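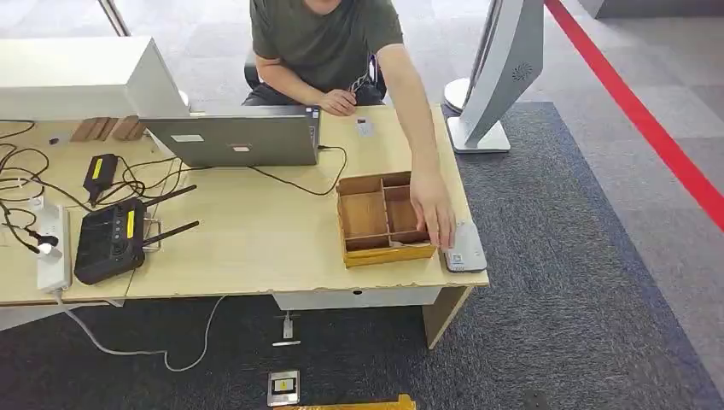 Figure 1. A desk with a laptop, a divided tray and a good deal of loose cable.

Unit 7: Can a machine clear a desk yet?
Handout for the second half of the unit. Revised March 4, 2022.

Read this before the lab session and bring it with you. The first half of the unit covered jobs where the machine stays put and the work comes to it. The rest of the unit covers jobs where the work is wherever someone left it. We will use desk clearing as the running case. It counts as a household chore and as a shop-floor chore, since a bench at the end of a shift presents most of the same problems.

7.1 What the job includes

When you ask a person to clear a desk, you are asking for several jobs under one name. The person puts small parts back where they belong, closes or moves the laptop, unplugs what should be unplugged, coils the cables, throws some things out and wipes the top. They also decide what to leave alone. Very little of this is said out loud.

For grading a machine we have to split the job up. In this course we use the following parts, and you should use the same names in your reports:

Sort: place small items in the right cell of a tray or drawer.
Shift: move a solid object from one spot to another without damage.
Tidy cable: separate, unplug if allowed, coil and put away.
Wipe: clean the exposed surface.
Leave: correctly take no action on an item.

"Leave" is scored like the others. A machine that clears everything, including the work in progress, has failed.

7.2 Sort

Sorting into a tray is the part closest to being solved. The cells have walls, the walls do not move relative to each other, and a part dropped a little off center will usually settle inside the right cell. In Figure 1 the tray has one larger compartment and several smaller ones. The larger one is the easy target. With the small cells, the width of the gripper fingers starts to matter as much as the accuracy of the arm.

A point students miss is that the tray itself can slide. A light tray pushed by a finger will travel, and every stored cell position is then wrong. People deal with this by resting a hand on the tray. A machine with one arm can't hold and place at once, so the tray has to be clamped, or it has to be located again after each contact. In your lab report, say which of these you chose.

The Drilari bench cell in the teaching lab uses a clamp. In the May trial it made 500 placements from a fixed feeder, and 421 ended in the correct cell on the first try. The misses were mostly thin flat parts that were not picked up at all. When you quote this result, say that the parts came from a feeder. Picking the same parts off a cluttered desk is a different test and the number does not carry over.

7.3 Shift

Blocks are good practice objects. They are rigid, they have flat sides and they don't mind being gripped. The two wooden blocks toward the back of the desk in Figure 1 would be within the ability of most arms we have, provided the arm can reach that far and get its fingers down between the blocks. When two objects sit side by side, the usual method is to push one away first, then grasp it.

An open laptop is harder. It is two panels on a hinge, and the lid is the part a camera facing its back sees best. Gripping the lid and lifting is the natural mistake. The correct order is close, check that no cable is attached, then lift from the base with two hands. That last step rules out a single small arm entirely.

A handheld remote with antennas falls between the two. The body is easy to grip. The antennas must not be used as handles, and a planner that treats the whole object as a plain box will sooner or later press on one.

7.4 Tidy cable

This is where present machines do worst. Look at the left side of the desk in Figure 1, where black cables lie tangled and a power strip runs along the edge. Three difficulties come up together.

First, the cables are the same color and cross over each other, so it is hard to tell from a picture which end belongs to which device. A person pulls gently on one and watches what moves. Some research systems do this too, slowly.

Second, a cable changes shape when touched. A plan made before the first pull is out of date after it.

Third, the ends are attached to things. Pulling a cable may drag an adapter across the desk, and pulling out the wrong plug may cut power to something in use. For this reason "unplug if allowed" needs information that is not on the desk at all. Someone has to supply it.

The Wurkura software package includes a cable module. It will find a single cable on a plain background and coil it. It does not claim to handle a tangle, and you should not expect it to in the lab.

7.5 Wipe

Wiping an empty surface is simple, and floor machines have done the equivalent for years. Wiping a desk in use means working around whatever is left. Seams between tabletop panels and chipped edges both catch cloths. Plan strokes along a seam where you can. Keep the wipe away from power strips and adapters by a fixed margin and write the margin down.

7.6 Leave

Sensors can tell you what an object is. They are poor at telling you whether someone still wants it where it is. A small card lying behind a laptop may be trash or may be a door pass. The default in this course is to leave any item that has not been listed in advance.

The same default applies when a person is at the desk. If a hand is on an object, that object belongs to the hand. The arm stops and waits for the area to clear.

7.7 Where things stand

Sort: works in fixed setups, less well from clutter.
Shift: works for rigid single objects. Hinged objects need two arms or a redesigned task.
Tidy cable: single cables only.
Wipe: works on open areas.
Leave: works from a list. Poor without one.

7.8 Lab task

Work in groups of 2 at the Cloreck arm. Each group gets a tray, two blocks and one loose cable with nothing plugged in. Write a clearing plan before you power up the arm, run it, and record each action under one of the five names above. Record stops by hand as well, with the reason.

Reports go in the Unit 7 folder. Reading for next time is the Prydderch packet, sections on hinged objects and two-arm lifting.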